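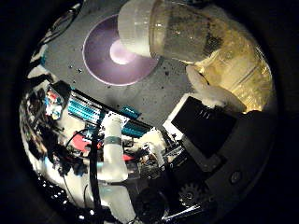
*Purple plate, and crumbs all over the grey table.*

Monday, getting on for half past nine at night

I've got the window open because it is still so mild, and I can hear next door's radio going, the same station I have on when I'm ironing, so it feels a bit like company. I went to the allotment straight after breakfast and stayed far longer than I meant to (I always do in September, there's so much to pick and it all wants picking at once). The runner beans are going stringy now but I filled 2 bags all the same, and I shall have to string them tomorrow or they'll sit in the fridge looking at me all week.

The big news is the squash! I put the best of them on the kitchen scales when I got in and it came to 821 grams, far better than anything I managed last year, when the slugs had nearly the lot. I do think it was the muck from Costello, dear as it was, and I'll order again in spring if they still bring it to the gate.

Then plums, of course. I used 500 grams of sugar and the old Merkon pan with the wobbly handle, and the whole house smelled lovely right up to teatime. It was slow to set and I stood there with my cold saucer, pushing the blob about with one finger, just as we used to as children, and thinking of that narrow kitchen with the bolt on the back door that never quite met. I hadn't thought about that bolt in years.

My back is sore but it's a good sort of sore. I read a chapter in the bath and let the water go cold. Tomorrow I must ring about the boiler, return the library books, and dig out the onion sets before they sprout in the bag. The dahlias want tying up as well, if the wind stays down.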